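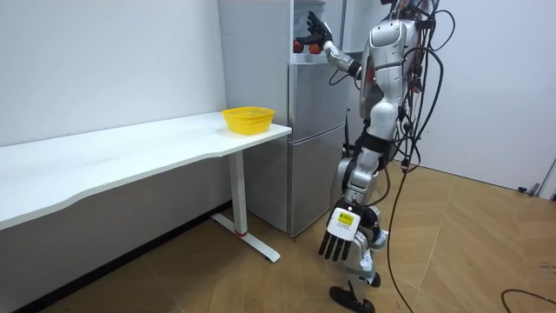
Re: [mudgway-users] Reach planner rejects goals near the upper refrigerator door

From: Valeriano Collado
To: mudgway-users
Subject: Re: [mudgway-users] Reach planner rejects goals near the upper refrigerator door

Dear colleagues,

Thank you to the Stedel group for the detailed report, which is quoted in part below. The maintainers have reviewed the logs and can confirm the behavior on our own humanoid.

On Jun, the Stedel integration group wrote:
> We are running the Mudgway reach planner on the kitchen task.
> Goals on the lower door are solved without trouble. With the
> raised arm near the top of the upper door, the planner returns
> NO_PATH in 15 of 51 requests. The goals themselves pass the
> inverse kinematics check. We have increased the sample limit
> to 1000 and see no change. Is this a limit of the planner or an
> error in our scene file? The other arm is held down in front
> of the body during all requests.

The fault lies in the planner package and your scene file is correct. Two separate matters are involved.

The first concerns the collision model of the hand. When the fingers are commanded open, the planner continues to use the closed-hand shape until the next state update. The start position is then checked against one shape and the path against another. A request that arrives between the two can be refused even though the arm has ample room. Raising the sample limit does not help, as you observed, because the refusal takes place before sampling begins.

The second concerns the door surface. The Zikach perception node publishes the refrigerator as a single box, and the planner adds its safety margin to every face of that box. For a reach toward the front of the upper door, the margin on the front face covers the last part of the approach. The lower door is less affected because the default approach there starts farther out.

Until the next release, we recommend the following settings:

1. Set hand_shape_sync to "blocking" so that each request waits for the current finger state.
2. List the front face of the refrigerator under allowed_approach_faces, and leave the margin on the side faces unchanged.
3. Keep the idle arm in the planning group as a fixed body. Please do not remove it to save time. A lowered arm in front of the torso still limits how far the waist may turn.
4. Return the sample limit to its default value.

Sites that use the Suvow whole-body controller should also confirm that the cable volume behind the shoulders is enabled in the robot description. It is off by default in older files. The planner has no other knowledge of the cables and will otherwise propose shoulder motions that pass through them.

A correction for the first matter is under review and is expected in release 24. The second requires a change to the message format — the node must publish each door as its own surface — and will be discussed on this list before any work is merged. Comments on the proposed format are welcome from all member sites.

If the refusals continue with the settings above, please send the request log together with the scene file. Logs without the scene file cannot be replayed.

Respectfully,

Valeriano Collado
Mudgway maintainers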